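Community Help > Repair and Electronics > Storage and Sorting

Best way to keep small parts sorted on a shared bench?

Posted by Hollis Boateng
Tags: trays, small parts, circuit boards, bench setup

I sort parts from old appliances before they go to the repair shelf or to recycling. Mostly little cylindrical parts with the wires still on, and round circuit boards. Until January everything went into one deep bin and I spent 30 minutes a day untangling leads. Now I use open plastic trays, two on each side of the table, with a steel tray in the middle for whatever is being looked at. 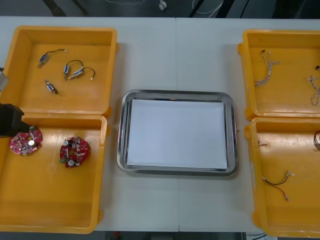
Orange trays left and right, steel tray in the center. Small wired parts upper left, red boards lower left.

It works better than the bin but I have three problems.

1. The boards slide and touch each other when a tray gets moved. Some of them have taller parts sticking up and I worry about those getting bent.
2. The steel tray. Is it OK to set bare boards on metal? They are not powered.
3. The wired parts still catch on each other if I put too many in.

My budget is $50 for the whole table. I looked at the Henska divided boxes but they are too shallow for the boards. The Murnano ones have lids, and I don't want lids.

3 replies

Léonie Vidal
Accepted reply

Taking them in your order.

Boards: one layer only, never stacked, and put something in the bottom of the tray so they don't slide. Anti-static foam is the right thing for this. Cut it a little small so you can get it out to clean. Don't use ordinary packing foam or bubble wrap, both can build up static. Pick the boards up by the rim.

Steel tray: unpowered is fine in most cases, but check for a battery or a large capacitor first. If a board still has a charge on it, bare metal can short it. The other trouble is scratching. The solder points on the back are sharp and they will drag across the steel. Line the tray. A sheet of plain white paper is enough for looking things over, and small screws show up well on it. Change it when it gets dirty. Paper gives you no static protection, so if the boards are going back into use, get an anti-static mat cut to size and wear a wrist strap clipped to ground.

Wired parts: lay them in with some space between them and stop before they overlap. When a tray is full, empty it. If a lead is long, loop it loosely and hold it with a paper tie. Don't wind it tight around the body, that strains the joint where the wire goes in.

I would keep the four trays and the one in the middle. Keep the same kind of part in the same tray every time.
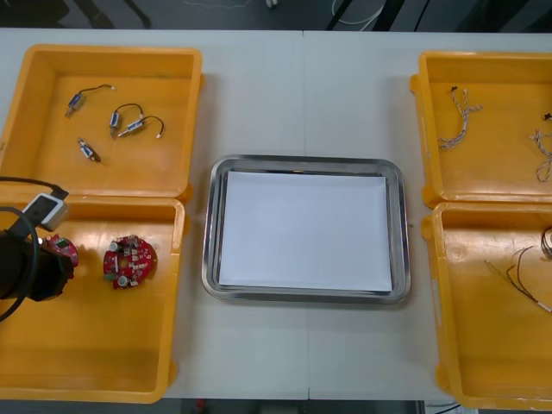

Rafail Andreadis asked whether the paper should be taped down, and whether foam in every tray would go over the $50. I don't tape mine. Cut close to size it stays put, and tape leaves glue on the steel. For the foam, you only need it under the boards. The wired parts can sit on bare plastic.

Toshio Kudo

Label the trays. Masking tape on the outside wall, marker, done. I went 5 years without labels and mixed up two kinds of motor more than once.

Ilham Bensaid

I use Lulau baking trays for everything and never had a problem. Got 15 of them at a yard sale. I don't bother with wrist straps.

Comment from Léonie Vidal: For parts going to recycling that's fine. For anything that will be used again I would still wear the strap. Static damage often doesn't show right away.

Comment from Hollis Boateng: Thanks all. Ordered foam for the board trays and a wrist strap. Will leave the other trays as they are for now.

Was this page helpful? Yes / No
Related: Removing old tape glue from plastic bins
Related: Where to take circuit boards for recycling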